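Visita al laboratorio de Vumus en Barajas: dos pinzas, dos controladores y un tornillo

Publicado en Informes de visita. Etiquetas: pinzas, simulación, control de fuerza

Vumus abrió en junio su laboratorio de manipulación, instalado en una nave de Barajas, a un grupo reducido de integradores. La convocatoria hablaba de una comparativa de pinzas paralelas para piezas pequeñas. Asistí por un motivo concreto: en nuestra planta tenemos pendiente la sustitución de las pinzas de una celda de premontaje y el modelo que ofrece Clandale figura entre los candidatos.

Recepción a las nueve. La presentación inicial corrió a cargo de Kálmán Csonka, responsable de ensayos, y se limitó a lo necesario: qué equipos había, qué se podía tocar y qué datos nos llevaríamos. Se agradece. El resto de la mañana transcurrió entre el puesto físico y el puesto de simulación, con un descanso de 30 minutos.

Equipos comparados

Las dos pinzas son eléctricas y paralelas, ambas con dedos intercambiables. La primera es la de Clandale, de dedo corto y rígido. La segunda es un desarrollo propio de Vumus, con dedo más estrecho y una ligera flexibilidad en la base. Los dos controladores eran el de serie del brazo y el Birgate, que se intercala entre el planificador y el accionamiento y permite cerrar el lazo por corriente del motor.

El orden de las pruebas fue el siguiente: aproximación vertical a la pieza, cierre, elevación, traslado y depósito. Si la pieza se movía durante el cierre, el intento se anotaba como fallido aunque después se lograra levantar. Es un criterio severo, pero coincide con el que usamos nosotros, porque una pieza desplazada llega mal orientada al siguiente puesto.

Puesto físico

Con piezas medianas, las diferencias entre pinzas son pequeñas. La de Clandale cierra con más decisión y repite mejor la posición. La de Vumus tolera peor los errores de orientación en objetos largos; el dedo cede y la pieza gira. En piezas pequeñas apoyadas sobre una superficie plana la situación cambia. El dedo corto obliga a bajar mucho el cuerpo de la pinza y cualquier objeto vecino se convierte en un obstáculo. El dedo estrecho entra mejor, con la condición de que la altura de la mesa esté bien medida.

El controlador de serie detectaba el contacto con la mesa tarde. Con el Birgate el contacto se detectaba antes y el brazo retrocedía sin marcar la superficie. A cambio, hay que ajustar el umbral cada vez que se cambian los dedos, y ese ajuste se hace a mano desde una pantalla poco clara. Pregunté si se podía guardar un perfil por juego de dedos. La respuesta fue que está previsto, sin plazo.

Puesto de simulación

La parte de simulación me interesaba menos al llegar y fue la que más tiempo ocupó. Vumus reproduce los ensayos en un entorno virtual con cámara montada en la muñeca, de modo que la propia pinza ocupa la parte inferior de la vista. El objetivo es evaluar cuánto estorba el efector a la percepción antes de fabricar un dedo nuevo.

Los casos combinan una pieza metálica pequeña con un objeto voluminoso en la misma mesa. El modelo de contacto es aceptable para el cierre y flojo para el deslizamiento: al rozar una caja con el lateral de la pinza, la caja se desplaza más de lo que cabría esperar. Csonka lo reconoció y atribuyó el problema a los coeficientes de fricción, que todavía no se han ajustado con medidas del puesto físico.

Probé 5 configuraciones de altura y ángulo de cámara. Las más inclinadas mejoran la visión de la pieza y empeoran la del plano de la mesa. También conviene vigilar la iluminación: la del simulador es muy uniforme, y una cabeza de tornillo pulida bajo los focos de una nave da reflejos que allí no aparecen. No usaría esos resultados para elegir cámara. Para descartar geometrías de dedo sí me parecen útiles.

Observaciones para nuestra celda

La pinza de Clandale sigue siendo la opción razonable para las piezas medianas. Para tornillería suelta pediría un juego de dedos más largos y repetiría el ensayo con nuestra bandeja. El Birgate merece una prueba en planta, siempre que el cambio de perfil quede resuelto. Queda por confirmar el precio del soporte de muñeca y la compatibilidad del conector con nuestra manguera, dos datos que no estaban disponibles durante la visita.
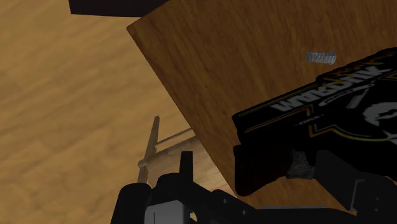
Puesto de simulación: tornillo sobre la mesa, junto a una caja negra, con la pinza en primer término.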